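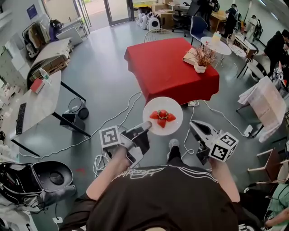
1 min read

Culture > Festivals > Threads

Print | E-mail

Ľudovít Kubíček
03/02/2025

Spent part of August in Dedow for the raft procession. The village has 242 people and most of them seem to be on the river that night.

Each street builds one raft. There were 6 this time, all pine, tied with rope. Nails are against the rules.

The rafts start at the Sýkora mill after dark and drift 900 meters down to the Dallar bridge. Each one carries a lantern and a singer - the singer can't stop until the raft touches the bridge.

The oldest written mention is in a parish book from 1707. It's a complaint about the noise.

Vendula Ďurica sang for the upper street. She learned the song from her grandmother and says the third verse used to be longer. I asked for the missing lines but she only had two of them.

The rafts are pulled out the next morning and the wood goes to whoever needs a fence.

If you go, stand on the mill side. The bus from Skistetti stops before dark and there's no late one back - I walked.

I have the words to four of the songs typed up. Will post them when I've checked the spelling.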